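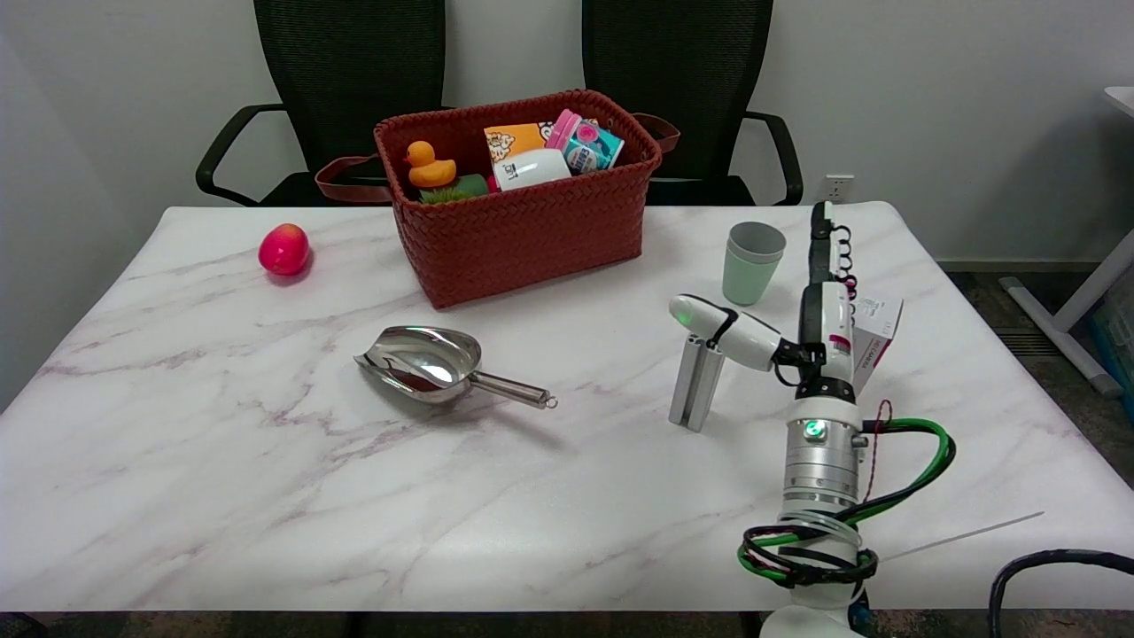 So I finally made it to a regional basketball final in person, after years of yelling at a laggy stream in my kitchen. Zarkstead against Alcantara, women's under-19s, in a gym that holds 1000 people if everybody breathes in. I was up in row K with a paper boat of nachos and the worst view of the scoreboard you can imagine.

I should say up front that I'm a Zarkstead person. My cousin played there for two seasons (bench, mostly, but she had a great attitude about it) and I've kept the scarf. Alcantara had knocked us out the year before, so there was some feeling in the building before anyone touched the ball.

First quarter was ugly. We couldn't hit a thing from outside and their press ate us alive. Then Marilou Mangubat came off the bench and the whole thing changed. I'd read about her on the Grimport fan board, where people go on and on about her footwork, and I figured it was the usual hype. Nope! She's not tall, she doesn't jump out of the gym, she just gets to the spot before anybody else and waits there like she's catching a bus. She had two steals in her first couple of minutes and drew a charge on their center that made the guy next to me spill his soda all over my shoe.

We were down 50 to 46 going into the fourth. I stopped eating, which should tell you something. The coach went small, put Mangubat at the top of the zone, and Alcantara started forcing long threes late in the clock. One of those rebounds bounced practically to half court and we went the other way with it for a layup — loudest I've ever heard a gym.

Final was 63-60, us. I hugged a stranger and I think I hugged the soda guy.

Next up is the tournament in Peseo in October, and I'm already looking at the drive. It's 642 miles from my front door, so I'd need to leave before sunrise and probably split it over two days. My sister says she'll come if I let her pick the music, and I'm still thinking about that one. If anybody has been to the arena there, let me know what parking is like, and whether the upper seats are worth it or if I should pay up for the lower bowl.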